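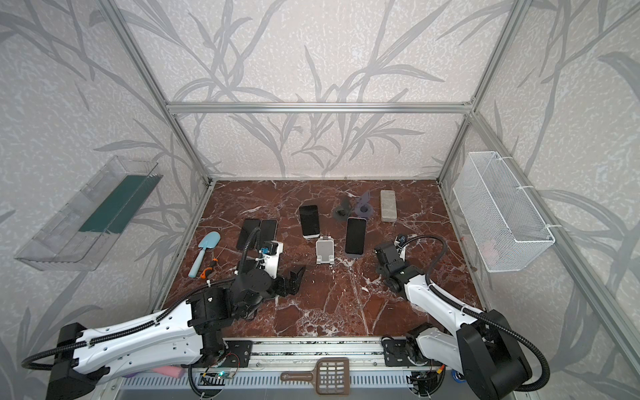

How to Get a Ring Out of a Marble Countertop

Marble is a soft rock with a good publicist. It will hold up a roof for two thousand years and then lose a fight with half a lemon. If you have marble in your kitchen, you have a ring on it, and if you don't have a ring on it yet, you have not had people over.

First, find out which kind of mark you've got. There are two, and they want opposite treatment.

A stain is darker than the stone around it. Something soaked in: oil, coffee, wine, the wet bottom of a flower pot. An etch is paler or duller than the stone around it. Nothing soaked in. Acid ate a very thin layer of the surface and took the shine with it. Crouch until your eye is level with the counter and look across it toward a window. If the mark shows up as a dull patch in the reflection, it's an etch. If the reflection runs straight over it, it's a stain. You can have both in the same spot, in which case treat the stain first.

For a stain

You'll need baking soda, water, plastic wrap, masking tape, and a tolerance for waiting.

Mix the baking soda with water until it's as thick as peanut butter. For an oily stain, use a few drops of dish soap in the water. For coffee, tea or wine on light marble, use drugstore hydrogen peroxide in place of the water. Keep peroxide off dark stone, where it can leave a pale spot and give you something new to read about.

Spread the paste over the stain and a little past the edges, as thick as a slice of sandwich bread. Cover with plastic wrap, tape down all four sides, and poke a few holes in the top with a pin. Leave it for 24 hours. Then take off the plastic and let the paste dry until it cracks. The drying is the part that pulls the stain up, so don't scrape it off early to check. I know you want to check.

Lift the dry paste with a plastic scraper, wipe with a damp cloth, and dry. Old oil can take three or four rounds. I once did six on a patch beside the stove, and by the fifth I had stopped inviting opinions from the rest of the household.

For an etch

This is a polishing job. Buy a marble polishing powder, the kind sold for etch marks on polished stone. I paid 40 dollars for a tub the size of a tuna can, and it has outlasted two toasters.

Wet the spot. Shake on a teaspoon of powder. Rub with a damp white cloth in small circles, pressing harder than feels polite, until it turns to a creamy slurry. Keep going for a couple of minutes, then wipe, rinse, dry, and look across it toward the window again. Repeat if it's better but not good. Test somewhere unimportant first, such as under the bread box.

If your counter is honed (matte), put the powder back on the shelf. It will give you a shiny circle in a dull counter, a worse problem with a bigger diameter. Honed marble wants a fine abrasive pad made for honed stone and a light hand.

If you can catch a fingernail on the mark, call a stone person. Mine is Ashraful Jayasinghe, who quoted me 188 dollars to rehone one corner and then asked, quite gently, whether I had considered a cutting board.

Things the internet will tell you to use

Vinegar. No. Vinegar is how you got here.

Toothpaste. Mildly abrasive, smells nice, leaves a haze you'll notice in April when the light changes.

Afterward

Seal it. Put a few drops of water on the dry counter and leave them for ten minutes. If the stone darkens underneath, it's thirsty. Let it dry overnight, wipe on a penetrating sealer, follow the wait time on the bottle, and buff off every bit of the extra — dried sealer is its own separate tutorial. Sealer slows down stains and does nothing at all about lemons.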